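Dretham Community Pantry
Minutes of the Regular Meeting
September 11, 2026

The meeting was called to order at 6 p.m. in the lower hall. A quorum was present. Minutes of the previous meeting were approved with one correction: the Boiko Street pickup was listed under the wrong route.

Old business

Walk-in cooler. The compressor was repaired under warranty. The door gasket still needs replacing and the part is on order from Grirkel. Until it comes, the door is to be latched by hand after each delivery.

Parking. The church next door has agreed to let pantry clients use its north lot during open hours. Cones will go out before opening and come back in at close. The chair will write to thank them.

Saturday hours. The trial of Saturday hours was discussed at length. Turnout was good in the first weeks and then dropped off. Some members felt the sign on Sudach Avenue is too small to read from a car. Motion to keep Saturday hours through February and then review. Seconded and carried, 6 in favor, 2 opposed.

New business

Sorting and storage. Donated goods are backing up in the hallway after the school drives. It was agreed to sort on the day goods arrive and to keep canned goods, dry goods and toiletries in separate plastic bins. Glass jars go on the bottom shelf only. Anything past its date by more than the posted limit is to be set aside and logged.

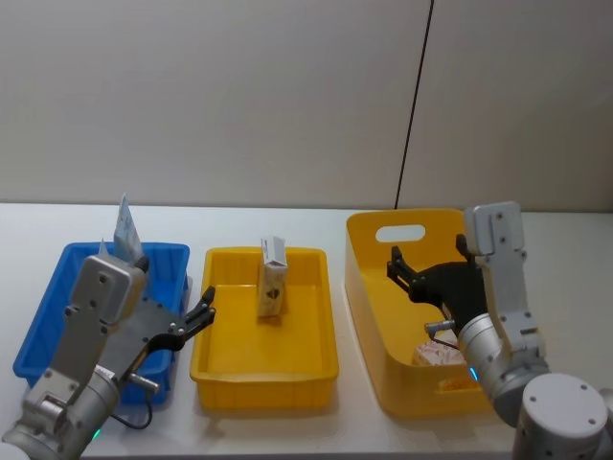 Can households from outside Dretham use the pantry?

Households from Boiko and the Sudach side of the river may come once a month with proof of address. Anyone may be given an emergency bag once without paperwork. The wording on the front door notice will be changed to match.

Fall food drive. The grocery store will again allow a table by the entrance. Most needed items are peanut butter, canned fruit, rice and diapers in the larger sizes. Soup is well stocked and will be left off the flyer. Shifts will be three hours long, with two people on each. The sign-up sheet is on the office door.

Finance. The balance was read and accepted. A payment of $60 for shelf brackets was approved. The request for a second hand truck was tabled until a price is in hand. The electric bill was higher than last summer and a copy will be brought to the next meeting.

Keys. Three keys to the side door are out and only two are signed for. Whoever has the third is asked to put their name in the book.

Announcements

The county inspection is expected this fall but no date has been given. Thermometer readings must be written down at opening and closing, including on days with no deliveries.

The freezer will be defrosted before the turkey order is placed.

The meeting was adjourned at 7:25 p.m.

Submitted by the Secretary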